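Acta de la reunión de seguimiento: puesto de doblado y exposición textil
Sala de Namcombe, septiembre de 2024
Redacción: secretaría técnica

1. Aprobación del acta anterior
Se aprueba con una corrección en el punto 3: donde dice «estante inferior» debe decir «segundo estante».

2. Formato de doblado
Se revisa el formato vigente para camisetas de manga corta. El resultado ha de ser un rectángulo compacto, con las mangas recogidas hacia dentro y el estampado delantero hacia arriba. Rukgate pide que el formato sea el mismo para todas las tallas. Se acuerda mantenerlo y revisar únicamente la tolerancia de ancho, que pasa a 8 mm.

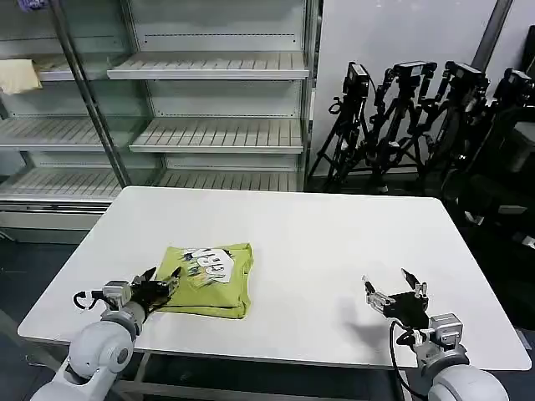

Queda pendiente decidir si las prendas con estampado grande admiten un pliegue que lo atraviese. Maksymiv, como proveedor de las camisetas, remitirá una nota sobre la resistencia de la tinta al plegado. Hasta entonces no se apilarán más de dos unidades con estampado.

3. Superficie de trabajo
La mesa blanca se mantiene como superficie única de doblado. Se descarta el tapete propuesto en la reunión anterior: al tirar del bajo, el tejido arrastraba el tapete y el pliegue perdía la alineación. La limpieza se hará con paño seco al inicio de cada turno.
El borde redondeado no sirve como referencia para alinear el bajo. Se estudiará una marca de posición extraíble.
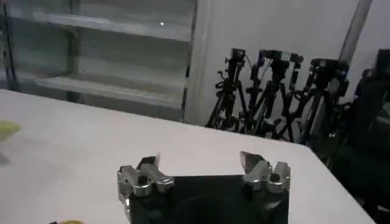
La marca no deberá dejar adhesivo en el tablero. Sternano presupuestará dos variantes, una de película lisa y otra textil. Se acepta un retraso en la entrega siempre que las muestras lleguen juntas.

4. Secuencia de plegado
Se leen las incidencias del periodo. De 500 prendas dobladas, 37 se devolvieron al puesto. La causa más anotada es el abultamiento en el extremo del pliegue superior, seguida del bajo desigual. Se acuerda insertar un alisado de la capa inferior antes de cerrar el pliegue horizontal y anotar por separado ambas causas en la hoja de incidencias.
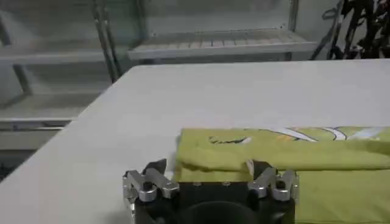 Última modificación de esta página: septiembre, revisión 2

El alisado se hará desde el centro hacia los laterales, sin estirar el cuello. Rukgate advierte de que el paso añadido alarga el ciclo; se medirá antes de fijar un tiempo objetivo.

5. Estantería de exposición
Las prendas terminadas se colocarán con el pliegue cerrado hacia el frente. No se ocupará el estante inferior, de acceso incómodo desde la mesa. Se solicita a Namcombe la ficha de carga de los estantes.

6. Criterio para prendas a medio doblar
Una prenda con una manga ya plegada y el cuello levantado se considera en proceso y no se traslada a la estantería. Si se interrumpe el trabajo, se despliega por completo y se reinicia la secuencia.

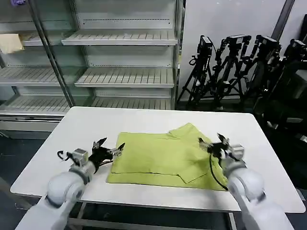 Camiseta de color lima parcialmente doblada sobre la mesa blanca.

7. Tareas
Maksymiv: nota sobre la tinta.
Sternano: presupuesto y muestras de la marca de posición.
Rukgate: medición del ciclo con alisado.
Namcombe: ficha de carga de la estantería.

8. Ruegos y preguntas
Se pide unificar en la documentación los términos «doblez» y «pliegue». Se adopta «pliegue».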